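Cleaning the Drain Filter on a Front-Loading Washer

Applies to most front-loaders, including the Vollar 400.

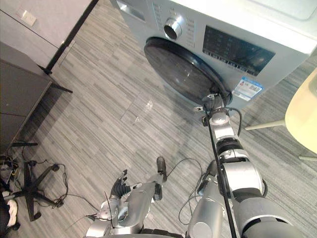
Front-loading washing machine with round door.

Clean the filter every two months, or when the machine stops with water in the drum.

Before you start
Turn the machine off and unplug it. Let hot water cool. Put a towel and a shallow pan under the filter cover.

Steps
1. Open the cover at the bottom front.
2. Pull out the small hose, remove the plug and drain into the pan.
3. Turn the filter counterclockwise and pull it out slowly.
4. Rinse it under the tap. Remove lint and coins from the housing.
5. Check that the pump wheel turns. It may move in short jerks.
6. Refit the filter hand tight, then the plug and hose.
7. Run a rinse cycle and check for leaks.

Written by Sihan Gu. Updated Mon 23 October.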